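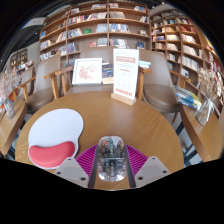
4.2 Keyword selection and landing page assignment

The panel consisted of 200 search terms drawn from the query logs of two regional firms, Ogilvie (office furniture rental) and Furnell (commercial cleaning). Both firms bought paid search placements through the same agency, Kidgate, and both had used the same account structure for at least a year before the study began. Terms were kept if they had been shown in every week of the baseline period and had a recorded landing page throughout. Terms containing the name of either firm were removed at this stage, as branded queries convert at rates that would dominate any pooled estimate.

Each remaining term was assigned to one of 19 topic groups. The grouping was done by hand by the second coder, Blair Dow, and checked by Montserrat Zepeda, who worked from the raw term list without access to the first set of labels. Disagreements were settled by discussion. Most involved terms with a place name and no service word, where the intent of the searcher is hard to recover from the query text. These were placed in a separate group and are reported on their own line in the tables that follow.

Landing pages were of two types. Type A pages repeated the search term in the page title and the first heading. Type B pages used a fixed heading for the whole topic group and mentioned the term only in body text. Page length, form layout and the position of the telephone number were held constant. Images were drawn from a shared stock folder and rotated on each page load, so that no image was tied to either page type. Assignment was made at the level of the topic group and not the individual term. A term-level design would have given more statistical power, but close variants of a query are often matched to each other's ads by the platform, and a visitor who searched twice could then have seen both page types.

4.3 Measurement

Three outcomes were recorded: click-through rate, form completion, and calls longer than one minute. Clicks and impressions were taken from the platform export. Form completions were logged on the server side with Zimow, which stores a hashed session key and the term that brought the visitor to the page. Calls were matched to sessions by means of rotating telephone numbers. A call that arrived after its number had been returned to the pool was treated as unmatched and dropped.

Conversion counts were attributed to the last paid click. We considered a position-based model, but the median path in both accounts held a single paid click, and the choice of model moved the group estimates very little. Sessions from the office networks of the two firms and of Kidgate were filtered by address. Filtering was incomplete for staff working from home – the remaining internal traffic is assumed to be spread evenly over page types.

The organic ranking of each firm for each term was recorded once a day at 6 a.m. from a clean browser profile with location set to the center of the service area. Ranking enters the model only as a control. A firm that already appears near the top of the unpaid results may receive fewer paid clicks for the same impression share, and the size of this effect differs between the two accounts.

4.4 Exclusions

We excluded 11 terms after assignment. Nine had been paused by the account manager when their cost per click passed the agreed ceiling, and 2 were redirected to a seasonal page in December without notice to the authors. The exclusions fell in both page types. Estimates with the paused terms restored up to the date of the pause are given in the appendix and do not change the sign of any coefficient.

One topic group in the Furnell account recorded impressions but no form completions under either page type. It was kept in the click-through analysis and left out of the completion model, where it carries no information on the contrast of interest. Standard errors are clustered by topic group throughout. Given the small number of clusters, we also report intervals from a wild bootstrap – these are wider in every case, and the text relies on them wherever the two methods disagree.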